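Finger drift after pad change on the Nirach cell

k_lindqvar
Cell 5, bench built on aluminum extrusion, two-finger gripper, wrist camera. Swapped the finger pads on Friday, March 31, 2023. Since then the left fingertip closes past center and the grasp is off. Homing passes with no fault. Cycle counter reads 2,744.

ebrunner
Did you re-zero the finger after the swap? Homing only finds the hard stop. It doesn't know the pad thickness.

k_lindqvar
Yes, with the Curkix routine, twice. Same offset both times.

torque_stripe
Then it's mechanical. Pull the finger and check the pivot screw. My money is on thread locker that never cured.

ebrunner
Disagree. A loose pivot gives scatter. He has a constant offset. I'd look at the wrist camera bracket before taking the finger apart.

torque_stripe
I've seen a loose pivot settle to one side and stay there for 200 cycles. Constant proves nothing.

k_lindqvar
Parked the arm with the finger up near the horizontal rail and pulled a wrist camera still. No force on the tip.

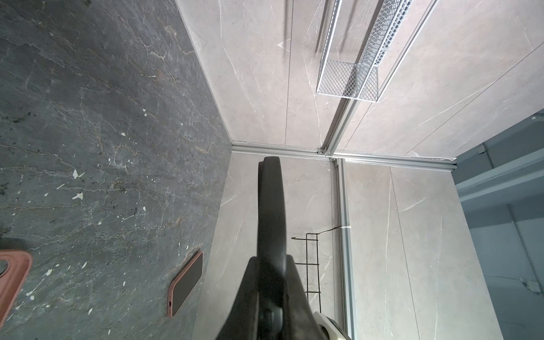

Pivot screw took no extra turn at spec torque. Next I'll run 30 open/close cycles against a gauge block and log the closing position.

ebrunner
Log motor current too. If position holds and the camera disagrees, redo the hand-eye calibration and leave the pivot alone.

torque_stripe
Fine, but mark the screw head with paint first. Then you can see if it moves.

k_lindqvar
Marked. Will post the log.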